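Steel pots are common in small cafés because they survive being dropped. We looked at how such a set is laid out for two people.
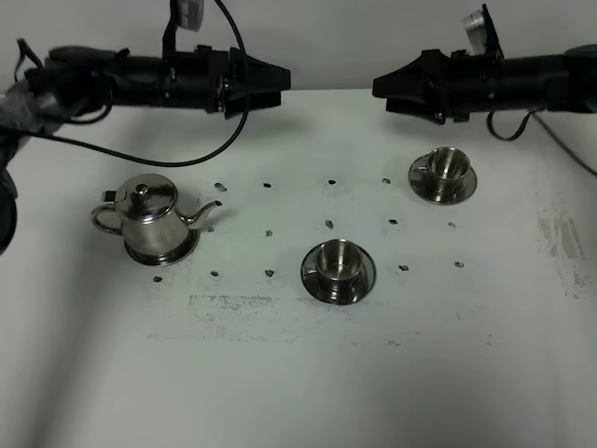 ### 3.2 Layout of the set

Figure 4. Teapot and two cups, each on a round saucer.

The pot stands to the left, its spout towards the right. Both cup handles face left – a point Restrepo raised in the Hamia study, where guests turned the cup before drinking.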